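How do I keep a white tabletop from looking patchy?

Posted May 28, 2018 in Furniture & Finishes

Hi everyone, I hope this is the right section! I bought a square white table secondhand last year for my sewing room and I love it to pieces, but the top is starting to look uneven to me. From the doorway it seems fine, and then I walk around to the window side and there are gray areas and very bright areas, and in the evening they seem to have moved. I have wiped it down with dish soap and warm water more times than I can tell you. I was about to buy a can of Drelletti white furniture paint, but my sister thinks I should sand it first, and my neighbor thinks I should leave it alone altogether. I don't want to ruin it. Is this a stain, or old polish, or is the finish going? Thank you so much in advance, you were all so kind about my curtain rods.
Pluvia

Brustus
709 posts

Hello Pluvia, and please put the paint can back on the shelf for now! If the patches move between morning and evening, I would bet my lunch that most of what you are seeing is light. White tops are terrible for this. A window on one side gives you a glare spot that looks almost bleached, and anything standing nearby throws a gray shape over the rest, and your eye reads the whole thing as dirt.

Try this before you spend any money. Close the curtains, turn on the ceiling light and look straight down at the top. Lay a sheet of plain printer paper over one of the gray areas. If the paper goes gray too, it's a shadow and you can stop scrubbing. If the paper stays nice and bright and the table around it is dull, then you have something on the surface, and old polish is the usual culprit in secondhand pieces.

For polish buildup, I use a soft cloth barely damp with mineral spirits, one small area at a time, with the window open. Test it on the underside first and wait 30 minutes. Then wash with your dish soap, rinse and dry it well. Please don't use the scratchy side of the sponge, I did that to my mother's kitchen table and heard about it for years.
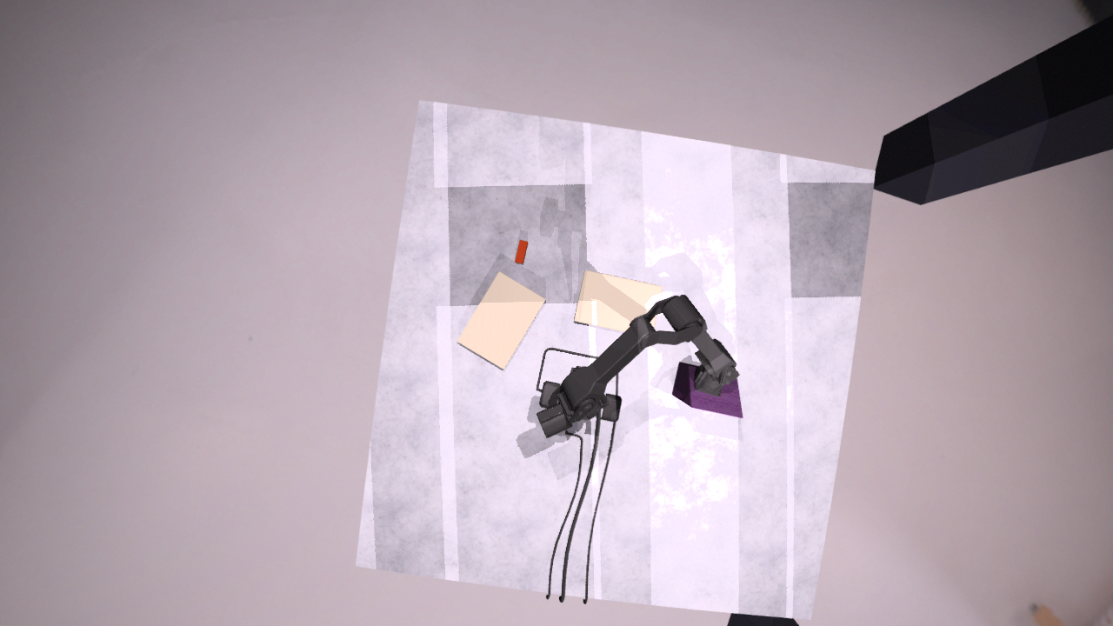 White square top seen from above, with darker gray patches and a washed-out area.

If it turns out to be the finish after all, come back and tell us what the top is made of and we'll go from there. Sanding is a very different job on solid wood than on something with a thin skin over it, and I'd hate for you to go through it.

Pathak
3 posts

just paint it. two coats, mine came out fine

Pluvia

Brustus, you dear person, I did the paper test after supper and the paper went gray right along with the table! Two of the spots are only shadows from my lamp and the bookcase. There is still one dull ring near the corner where I keep the iron, so I'll try the mineral spirits on the underside this weekend and report back. Pathak, thank you too, I'm holding on to the paint idea for the chairs.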